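Search the help pages Go

Best way to sort a metal tub of odds and ends?

Posted by Gurkonura

I've got a grey metal bin with sloped sides clamped on a light wooden table, and it's become the place where everything lands (blocks, a purple thing all crumpled up, a brown bottle with a pointy nozzle). I'd love a system that lasts past October! The floor of it is scuffed and I'd like to clean that too.

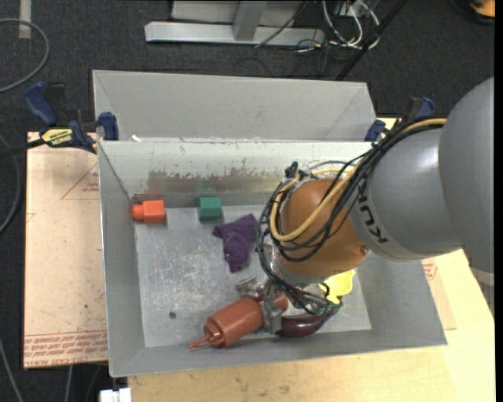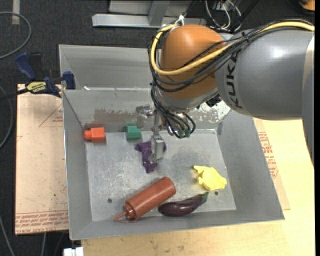
Does the squeezy bottle need to be kept apart from the soft things? I'd keep it apart, yes, stood upright in a jar with the cap on, as even a good nozzle can dribble onto fabric when it's lying down.

Posted by Jaber52

I had a tub just like that and what worked for me was emptying the lot onto a towel first, then wiping the metal with warm water and a drop of washing-up liquid. Dry it properly or you'll get rust. Hard blocks go back in one corner, soft bits go in a cloth bag, and anything yellow and spongy gets a wash before it goes anywhere near the rest (mine was grim). I do it every Sunday and it takes me no time at all!

Posted by Ovier

just get a second tub mate

Last updated 27 June 2021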